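The Treltadby gripper is a hand-held robot gripper built in a shared workshop in Vitach. It was designed by Sibusiso Botha as a low-cost tool for practicing how a robot hand takes hold of soft goods. The moving parts are black, with two boxy fingers and linkage arms on both sides.

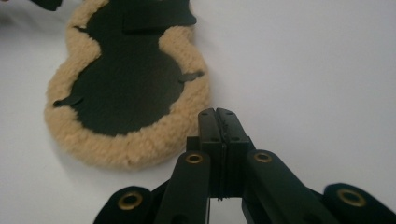 Text by Sajib Herath, Bepari Workshop Pages

The first version was finished in September and needed more than 200 hours of work. The arms have brass-colored rings set in the holes near their rounded ends. The fingers are boxy, with small screw holes near the top, and they close against each other along a straight seam.

Fleece is a common test material in the workshop. Its thick edge gives way under the fingers, and the dark backing behaves in a different manner.
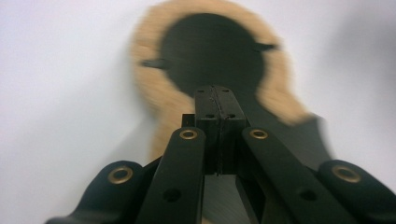
A complete test consists of 80 grips, and the result of each is written by hand in a notebook. The second version, called Drodport, has a mass of 533 grams and keeps the same arms. Botha changed only the springs, which had become weak after five weeks of use. The drawings are kept at the workshop and may be copied by members.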